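Notebook, textiles bench — December, Sunday, started 7:40 a.m.

Blackout cloth, shrinkage and crease recovery. Continuing from the Prirmont roll.

Cut 20 swatches from the Ullura roll, lot 2686, all with the long side parallel to the selvage. First 75 cm of the roll discarded, as the weave is pulled there. Marked gauge lengths with thread, since the chalk from last time rubbed off in the wash and cost us four readings. Swatches 1 to 10 go through the wash cycle, 11 to 20 stay as controls.

Scale drifted again on warm-up. Re-zeroed after it settled and got 309 g/m2 for the control set, against 2686's label, which gives no weight at all. Wrote to Awwad for the finishing sheet. No reply yet.

Crease test: folded each control in quarters, loaded under the flat plate overnight, then hung from the top edge only. Fold lines in the warp direction relax first. Fold lines in the weft direction are still readable by hand the next morning, and steaming from the back does more than steaming from the face. Kanini Mwakyusa thinks the face coating is holding the set. Plausible, but the Prirmont cloth is uncoated and behaved much the same, so I would look at yarn twist before blaming the finish.
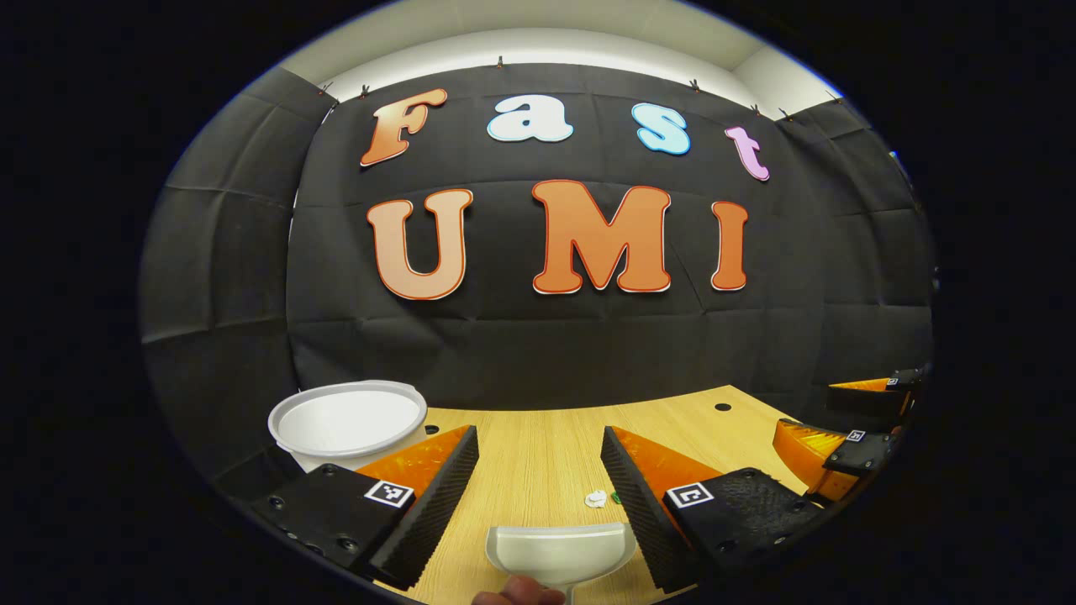 Clip spacing matters more than I allowed for in the first draft of the method. With wide spacing the top edge scallops and the sag pulls a soft diagonal fold down from each clip, which then gets scored as a crease. Method changed: hang from a full-width batten, score only the middle third, ignore anything within a hand's width of the edge. Scores from the Nustdale cloth will need redoing on that basis.

Wash set came out at 11:15. Drying flat on the mesh. Do not move them to the line, the wet weight stretches the gauge length.

To do:
Measure swatches 1 to 10 once conditioned.
Rescore Nustdale, middle third only.
Chase Awwad for the finishing sheet.
Kanini to pull yarns from both rolls for a twist count.
New needle for the marking thread, the old one is snagging.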